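Zweiarm-Zelle: linker Greifer schließt schief, rechter völlig in Ordnung
Forum > Werkstatt > Wartung und Reparatur

Darwish_H
Themenstarterin
1. Februar

Hallo in die Runde,

ich lese hier schon lange still mit und habe von euch mehr gelernt als aus jedem Handbuch, jetzt muss ich aber doch mal selbst um Rat bitten. Wir betreuen eine Zelle mit zwei Armen, bei uns heißt sie Rindix, die Kleinteile an einen Ständer hängen soll. Lief den ganzen Januar über wirklich schön, ich war richtig stolz auf das Ding. Jetzt macht der linke Greifer Sorgen: Er greift flache, kleine Sachen nur noch mit der Fingerspitze, und beim Anheben dreht sich das Teil weg. Rechts dieselben Finger, dieselben Parameter, keinerlei Problem.

Gemacht habe ich bisher: Finger abgenommen, geputzt, wieder angeschraubt, Nullpunkt neu angefahren. Danach war zwei Tage Ruhe (ich hatte schon Kuchen versprochen!), und dann ging es wieder los. Die Backen haben jetzt 4000 Zyklen drauf, gewechselt haben wir sonst immer nach dem Doppelten.

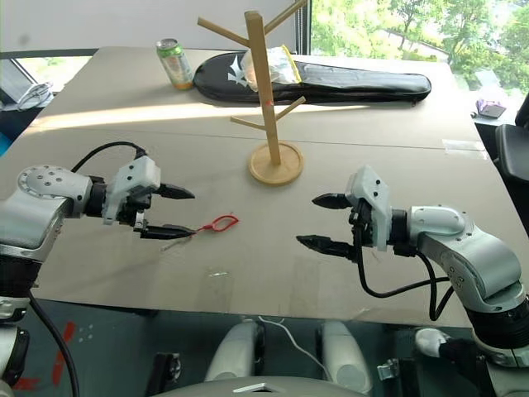 Arbeitsplatz mit dem Baumständer, beide Greifer offen. Das kleine rote Teil liegt vorne an der Spitze vom linken unteren Finger.

Meine Vermutung geht Richtung Führung, Lama meint, es seien die Beläge. Was würdet ihr zuerst anfassen? Ich komme erst morgen Vormittag wieder an die Anlage und würde gern mit einem Plan hingehen.

Liebe Grüße
Hala

schraubstock_uwe

Moin Hala, willkommen bei den Schreibenden!

Ich tippe auf die Beläge, da bin ich ganz bei deiner Kollegin. 4000 Zyklen klingt nach wenig, aber das hängt so sehr davon ab, was man greift. Bei dünnen, glatten Teilen arbeitet immer nur der vorderste Rand, und der rundet sich ab, lange bevor die Fläche dahinter irgendwas zeigt. Wir wechseln bei solchen Sachen stur nach 2000 und haben seitdem Frieden. Leg mal ein Haarlineal an, dann siehst du es sofort.

Flulley

Da muss ich freundlich widersprechen, Uwe. Wenn es nach dem Nullen zwei Tage gut war, dann wandert etwas. Abgerundete Beläge werden vom Nullen nicht besser. Ich würde die Fingerschrauben prüfen, und zwar mit Drehmomentschlüssel und nicht mit "fühlt sich fest an". Bei uns hatte sich mal eine einzige gelöst, man sah von außen rein gar nichts, und unter Last kippte der Finger gerade so weit, dass die Spitzen nicht mehr parallel standen. Ich habe eine geschlagene Woche in der Software gesucht, bevor ich auf die Idee kam, einfach mal mit der Hand daran zu wackeln.

Und noch etwas, das mir aufgefallen ist: Über dem linken Handgelenk geht das Kabel in einem Bogen vom Unterarm nach hinten zum Greifer. Hat das in jeder Stellung genug Luft? Wenn es beim Drehen zieht, hast du Kräfte am Gehäuse, die da nichts zu suchen haben.

schraubstock_uwe

Zwei Tage können auch Zufall sein, oder es lag am Putzen. Saubere Beläge greifen erst mal besser, egal wie rund sie sind. Aber gut, Schrauben prüfen schadet nie, da streite ich nicht.

Chidiac

Ich werfe noch den Tisch in den Ring. Quer durch läuft eine Fuge, und auf der Platte kleben Reste von durchsichtigem Klebeband, rechts sitzt ein Stück direkt auf dem Fugenende. Wenn der untere Finger beim flachen Aufnehmen an so etwas hängen bleibt, bekommt er jedes Mal einen kleinen Stoß. Das Band würde ich komplett abziehen und mit Isopropanol nachwischen.

Dann die Sonne. Falls ihr die Greifpunkte per Kamera bestimmt: Der helle Streifen über der linken Tischhälfte wäre mir nicht geheuer. Und das schwarze Etui hinten mit der Plastiktüte darauf glänzt auch ganz ordentlich, das würde ich wegräumen, und die Dose daneben gleich mit, die hat neben einem Arm einfach nichts verloren. Bin da etwas pingelig, ich weiß.

Lama_Bitar

Hallo zusammen, ich bin die mit der Belagtheorie. Zur Kamera: Die Vermessung läuft bei uns morgens, und der Fehler kommt auch abends bei Kunstlicht, das Licht würde ich deshalb nach hinten schieben. Das Klebeband nehme ich auf meine Kappe, damit hatte ich Positionen markiert und es dann vergessen. Kommt weg! Das mit dem Kabel finde ich ehrlich interessant, daran hatte ich gar nicht gedacht.

Rarkden

Nur zur Reihenfolge, weil ich mir damit selbst schon mal alle Spuren verwischt habe: Bitte nicht alles auf einmal ändern. Anlage aus und gegen Wiedereinschalten sichern, dann erst die Finger anfassen. Spiel von Hand fühlen, links und rechts im Vergleich. Danach die Schrauben, und aufschreiben, welche nachgegeben hat. Dann 20 Griffe mit demselben Teil fahren und schauen. Wenn es dann noch kippt, die Finger von rechts nach links tauschen. Wandert der Fehler mit, sind es die Finger oder die Beläge, bleibt er links, sitzt er dahinter. Kostet eine Viertelstunde und erspart euch beiden die Diskussion.

Darwish_H
Themenstarterin

Ihr seid wunderbar, vielen Dank euch allen! Kurzer Zwischenstand, ich war heute früh gleich dran und habe mich brav an Rarkdens Reihenfolge gehalten. Am linken unteren Finger ließen sich von 4 Schrauben zwei noch deutlich nachziehen, der Finger hatte minimal Spiel. Punkt für Flulley. Danach 20 Griffe, davon nur noch einer schief. Den Kabelbogen habe ich etwas lockerer gelegt, leider im selben Aufwasch, ja, ich weiß, Rarkden, schimpf nicht.

Den Tausch rechts/links mache ich trotzdem noch, der eine schiefe Griff lässt mir keine Ruhe. Und Uwe, das Haarlineal zeigt vorne tatsächlich einen feinen Lichtspalt, neue Beläge sind bestellt.

schraubstock_uwe

Na siehste :) Nimmst du Schraubensicherung? Mittelfest reicht, sonst fluchst du beim nächsten Wechsel.

Flulley

Mittelfest, ja, und bitte nur einen Tropfen. Auf dem Kunststoff hat das Zeug nichts zu suchen.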